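Jurnham Zweiarm-Kit: Erfahrungen nach den ersten Wochen?

24. Mai 2024
358 Aufrufe · 16 Antworten · 3 mal geteilt

kwesi_alhassan
Wir überlegen in der Firma, das Zweiarm-Kit von Jurnham zu mieten. Im Angebot stehen beide Arme mit Greifern, Montageplatten, das Steuerpaket und eine Einweisung von einem Tag. Miete 700 Euro im Monat, Mindestlaufzeit 3 Monate. Aufgabe wäre das Umsetzen und Stapeln kleiner Teile, später Kommissionieren in Schachteln. Hat das jemand im Einsatz? Mich interessiert vor allem, ob man ohne eigenen Programmierer zurechtkommt.

Bernice Bawa
Haben wir. Aufbau hat einen Tag gedauert, allerdings zu zweit und mit eigenem Profilrahmen. Der Rahmen ist nicht dabei, das steht im Angebot nur im Kleingedruckten. Die Montageplatten passen auf gängige Nutprofile, die Schrauben muss man selbst besorgen.
Die Oberfläche zum Einlernen ist brauchbar. Punkt anfahren, speichern, nächster Punkt. Für einfache Abläufe braucht man keinen Programmierer. Sobald beide Arme gleichzeitig im selben Bereich arbeiten sollen, sieht es anders aus.

kwesi_alhassan
Danke. Was heißt anders? Im Prospekt steht, die Arme stimmen sich selbst ab.

Bernice Bawa
Sie halten an, wenn sie sich zu nahe kommen. Mehr ist das nicht. Die Reihenfolge muss man selbst festlegen, und wenn ein Arm wartet, wartet er eben. Wir lassen beim Stapeln deshalb meistens nur einen arbeiten und den anderen am Rand stehen.

Zur Genauigkeit: Wir testen mit farbigen Klötzen auf braunem Papier. Klein auf flach und breit geht zuverlässig, wenn die Höhe sauber eingelernt ist. Einen Millimeter zu tief, und der Greifer drückt auf den Stapel. Man sollte die Ablagehöhe also für jede Kombination einzeln speichern.

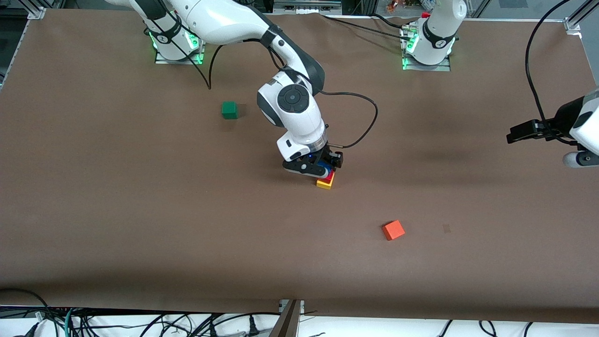
Efua Alhassan meint, mit Klötzen könne man jedes Kit gut aussehen lassen. Kanten gerade, Farben kräftig, Gewicht fast nichts. Bei uns waren es Blechteile mit Ölfilm, und da war der Standardgreifer nach zwei Tagen aus dem Rennen. Zwei glatte Finger, kein Belag. Jurnham verkauft Beläge dazu, die kosten extra und waren nicht lieferbar. Ich würde vor der Unterschrift eigene Teile hinschicken und mir zeigen lassen, was der Greifer damit macht.

Bernice Bawa
Einverstanden, was ölige Teile angeht. Aber das ist bei jedem einfachen Parallelgreifer so. Für trockene Teile mit geraden Flächen reicht er. Die Klötze nehmen wir zum Einlernen, nicht als Abnahmetest.

Caroline Minja
Wir hatten vorher das Set von Quartey und sind gewechselt. Vergleich aus meiner Sicht:
Quartey ist beim Aufbau schneller, der Rahmen gehört dort zum Lieferumfang. Die Software ist schlechter, jede Änderung an einem Punkt verlangt einen Neustart des Programms. Jurnham läuft da ruhiger. Dafür liegen bei Jurnham die Kabel außen am Arm. Das stört mehr, als man denkt. Man muss jeden Weg einmal langsam abfahren und schauen, ob die Schlaufe am Handgelenk irgendwo hängen bleibt.

kwesi_alhassan
Gibt es dafür keine Kabelführung?

Caroline Minja
Klettbänder liegen bei. Wir haben Spiralschlauch genommen. Wichtig ist genug Länge für das letzte Gelenk. Ein Kollege hat es zu stramm gebunden, danach war der Stecker am Greifer lose.

Nhyira Akolgo
Ich sehe das Angebot kritischer. 700 Euro klingt wenig, aber rechnet mal dazu: Rahmen, Schutzbereich, Risikobeurteilung, Ersatzfinger. Die Einweisung war bei uns eine Videokonferenz, kein Besuch. Auf Nachfrage hieß es, Vor-Ort-Termine macht der Partner Akormont und stellt sie gesondert in Rechnung. Davon stand im Angebot nichts.

Bernice Bawa
Bei uns kam jemand vorbei, ohne Aufpreis. Vielleicht hat sich das geändert. Kwesi, lass dir das schriftlich geben.

Nhyira Akolgo
Dann habt ihr einen älteren Vertrag. Im neuen heißt der Punkt »Einweisung (remote)«.

kwesi_alhassan
Gerade nachgesehen, in meinem Angebot steht nur »Einweisung«. Ich frage nach. Wie ist der Support sonst?

Efua Alhassan
Mail wird meistens am selben Tag beantwortet. Telefonisch war es Glückssache.

Caroline Minja
Support war bei uns in Ordnung. Ein Greifer wurde getauscht, Ersatz kam per Express, das alte Teil ging mit beiliegendem Etikett zurück. Da kann ich mich nicht beschweren.

kwesi_alhassan
Stand jetzt: Ich schicke einen Karton mit unseren Teilen hin und lasse mir die Einweisung vor Ort bestätigen. Wenn beides klappt, mieten wir ab Juli für die Mindestlaufzeit. Rahmen bauen wir selbst.

Bernice Bawa
Macht die Platte groß genug. Unsere erste war zu schmal, und die Arme standen sich dauernd im Weg. Maße kann ich dir per Nachricht schicken.

Teilen (3) · Kommentare (16)

Ähnliche Themen
Quartey-Set: Neustart nach Punktänderung umgehen?
Greiferbeläge für ölige Blechteile
Akormont: Kosten für Vor-Ort-Termine
Nusance Steuerpaket, Version ohne Cloud
Spiralschlauch oder Klettband am Handgelenk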